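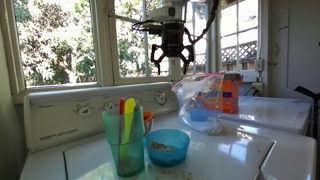 Gordon Lemieux asked whether the anchor bolts can be tightened on the same day the shelter is set on the slab. They can, provided the slab has cured as described in Section 3. See step 4 for the tightening order.

5. Anchoring the Covier Above-Ground Shelter

5.1 Before you start

Note: The shelter weighs 2874 pounds without its door. Keep the lifting straps in place until step 3 is complete.

Caution: Do not anchor to pavers, asphalt or a wood floor. The rated wind load applies to reinforced concrete only.

5.2 Setting the anchors

1. Check that the base flange sits flat on the slab. Fill gaps with the steel shims supplied – do not use wood or plastic.

2. Drill through the flange holes to the depth marked on the bit. Start at the hinge-side corner.

3. Blow out each hole with the hand pump, brush it, and blow it out again. Insert the anchors and turn the nuts finger tight. Release the lifting straps.

4. Tighten the nuts with a torque wrench to the value stamped on the flange plate. Work corner to opposite corner, then along the sides.

5. Wait one hour and check every nut again. Mark each one with the paint pen.

Caution: If an anchor spins without tightening, remove it and call the Otham service desk before drilling again. A new hole too close to the old one will weaken the slab.

5.3 Hanging the door

6. Lift the door onto the hinge pins with two people. The door weighs up to 910 pounds with the optional Duan liner, and a door with the liner must be lifted by hoist.

7. Close the door and throw all the bolts from inside. Each bolt should slide without force. If one binds, loosen the strike plate, move it, and retighten.

8. Open the door fully and confirm that it clears parked vehicles, shelving and the garage door track.

Note: Record the serial number on the registration card. Owners inside Erkville city limits also file a copy with the fire department – form 1167.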